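From: Marta Zakharchenko
To: sollonard-house list
Subject: Re: [sollonard] folding jeans, and other things I was asked

Hanna Melnychuk wrote:
> Marta, you promised us the bed method back in March. I have a
> drawer that won't close and a teenager who owns 11 pairs of jeans.
> Also, does anyone fold the sheer stuff, or do we all just stuff it
> in behind the towels?
> Hanna

Hanna, I did promise, and I was hoping the list had forgotten. Message 123 in the archive says otherwise.

1. Get them onto the bed. Any bed will do. Mine has the blue spread with all the scrolls on it, which Illia says is like folding laundry on a hotel carpet. Jeans come out of the basket in a lump and the lump is where you start. Find a pocket and work out from there.

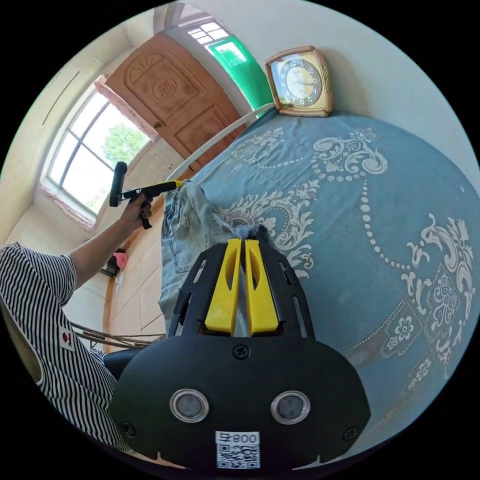

2. Sheer things. Yes, I fold them. Pinch a fold, get a second hold on the same cloth, then pull gently apart until it remembers it has edges. Swearing is optional.

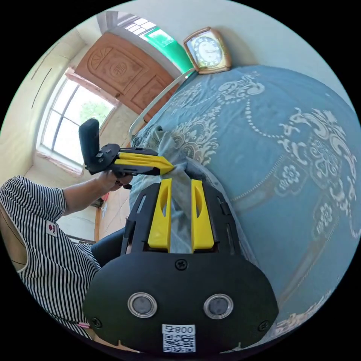 Grey-blue and see-through, with the bedside clock looking on.

3. Jeans, flat. Take them by the waistband and lay the legs out full length before you fold anything. With ripped ones go easy over the threads - a toe or a thumbnail will turn a fashionable hole into a plain hole. Leg over leg, then up from the hem in 2 folds.
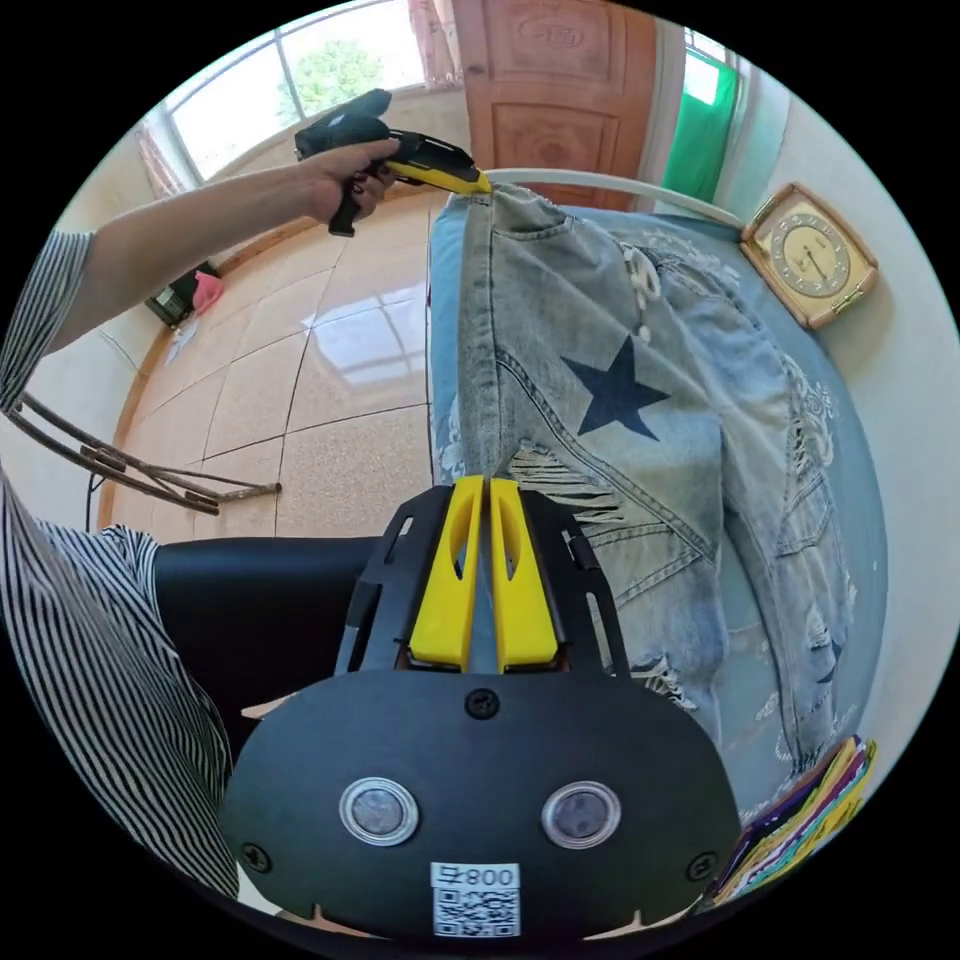
The pair with the star on the thigh. I didn't pick them.

4. The stack. Finished things go at the far end of the bed, brightest wherever you like. Svyatoslav sorts his by color and has been asked not to bring it up again.
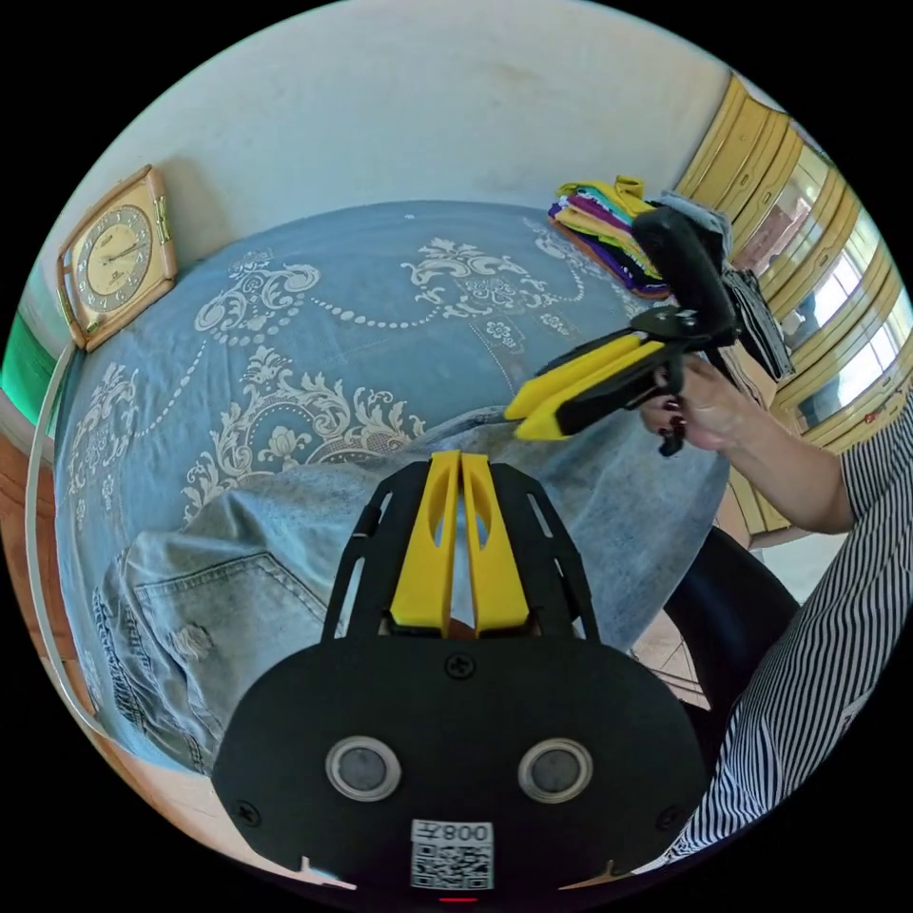
Leave the jeans for last, as they're the heaviest and will flatten whatever you put under them. Marichka stands hers on end in the drawer, which I tried for a month. They slump.

As for the drawer that won't close, Hanna, folding only gets you so far with 11 pairs. Have you met the teenager halfway?

Marta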